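Hivora Kitchen Manipulation Study: Progress Report to Langlois

2. Work this period

Under Evangelia Gkikas, the team continued trials of the Wirna method on the toy kitchen bench. The arm now has 637 recorded trials to learn from.

Bench trials with coloured blocks and the steel pot: 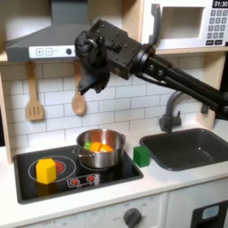
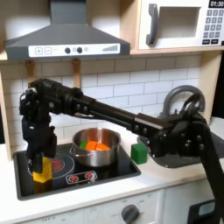
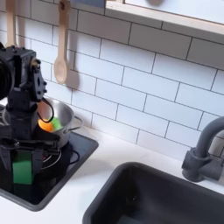
3. Next period

Sotiris Giannakopoulos will compare 2 grasp planners in November. We request 5 additional days of bench time at Hunska.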